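Ticket: gripper jaw comparison, two-arm cell
Opened: 2026-09-17
Status: open, waiting on parts
Equipment: Zomville two-arm cell, Ovorov controller, Pacheco wedge jaws (left), Inavmont jointed gripper (right)

Problem as reported

Left gripper drops small plastic parts during the lift. Right gripper holds the same parts but stalls on close and throws a current warning on the Ovorov controller. Both arms run the same firmware and the same motion file, mirrored. The fault follows the gripper when the grippers are swapped between arms, so the arms themselves are ruled out.

Settings at start

Close current limit: 700 mA, both sides
Close speed: factory default
Hold mode: position
Settle delay before lift: none

Entry 1

Ran the small part set with the left gripper only. Part slips toward the tip as the arm starts to rise. The wedge jaws touch at the tip first and leave a gap further back, so a thin part gets contact over a very short length. Raising the close current did not help. The jaws spread slightly at the back and the tip contact got worse.

Dropped the limit to 600 mA and added a settle delay of 56 ms. Fewer drops. Rounded parts are still worse than flat ones.

Entry 2

Checked jaw alignment with a feeler gauge. Left jaw was out of parallel. Loosened the two mount screws, squared the jaw against a gauge block, tightened again. Repeated the test with the same settings. Slip on flat parts is gone. Slip on rounded parts remains. 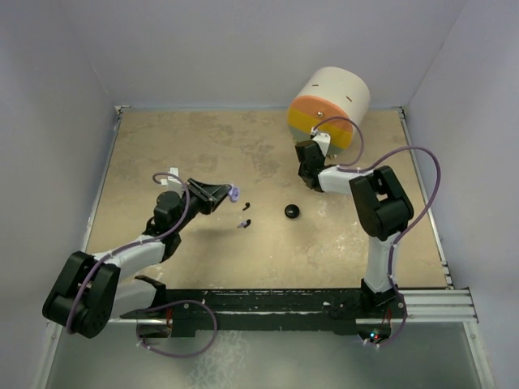
Changed hold mode from position to current. In position mode the controller stops pushing once the commanded width is reached, and any play in the jaw shows up as lost grip. Current mode keeps pressure on the part. Rounded parts now survive a slow lift. They still rotate in the jaws on a fast one.

Entry 3

Moved to the right gripper. The warning appears at the end of the close, before the lift. Logged position and current together. The current climbs nearly to the limit while the position is still changing, which points to friction in the joint and not to contact with the part. Ran the close with nothing in the jaws and got the same curve.

Took the pivot apart. One washer was installed on the wrong side and was rubbing on the housing. Refitted it. Warning no longer appears on an empty close. It came back once with a part in the jaws, at full speed.

Entry 4

Cable check on both arms. Moved each wrist through its range by hand with the power off. Right cable pulls tight at one end of the wrist travel. Added slack at the last clip and repeated the check. No pull. Did not change the left cable.

Results so far

Pacheco wedge jaws: better reach into tight spaces, poor on rounded parts, sensitive to alignment. Needs current mode.
Inavmont jointed gripper: more even contact, slower close, needs the pivot checked at install.

Neither one is ready to be the default for both arms. The left arm stays on the wedge jaws for now and the right arm stays on the jointed gripper.

Open items

1. Soft pads for the wedge jaws. On order. Retest rounded parts at full lift speed.
2. Run 5 full cycles on the right gripper with current logging on.
3. Ask Ovorov support if the warning threshold can be set per axis.
4. Recheck jaw alignment in November.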